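23/08/2024

Got back from Lestuditz last night with my legs like wet rope and a sunburn on one ear only (hat problem, don't ask). We walked the whole ridge to Erkitz in 2 days, which Urs Pichler had told me was easy. Urs is a liar and I love him. The high point is 2,128 meters and I felt every one of them in my left knee.
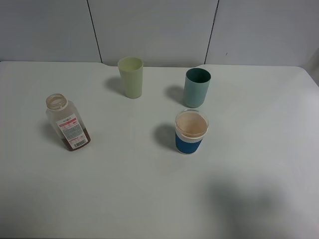 Anyway, the first day was all forest and then all stones. I'd packed too much cheese and not enough socks. There was a spring marked on the map, and we found it after a lot of squabbling – it was about as wide as my thumb. Urs lay down flat on his belly and drank like a cow. I waited with my cup and got the dregs and a beetle.

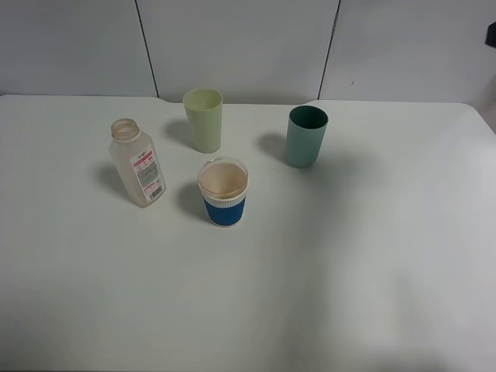
My water math was terrible, and I want it written down so I do better in October. I left the house with 500 milliliters, thinking the spring would cover the rest, and I was rationing sips before lunch! One plastic bottle to three cups looks fine on a tabletop, but up there on the rocks I could have emptied the lot and asked for more. Next time I'm carrying double, and Urs can carry the cheese.

We slept at the hut above Heo. Bean soup, twenty bunks, and a man who snored in two different keys. I didn't mind much. I went out at some awful hour to pee and the stars were so thick I stood there in my socks (my only dry pair, gone!) until my feet went numb.

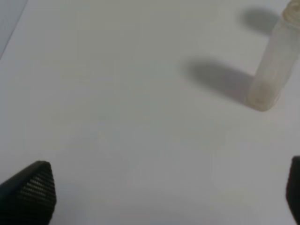

*White, and a little grayer toward the bottom.*

Second day was the long drop to Erkitz. Fog till ten, then so hot the path smelled like toast. I fell once, gracefully I think, and Urs says it was more of a sitting down. We missed the early bus and ate plum cake outside the station – two slices each, no regrets.

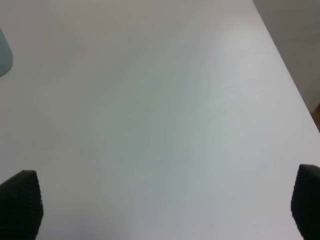 *Words and blisters by me, plum cake by the Fultine bakery*

Knee is up on a cushion now with frozen peas on it. Boots are still by the door and they stink. I need to call Urs about his map, which I've still got, and ask if he wants to do the valley side in October. Also buy socks.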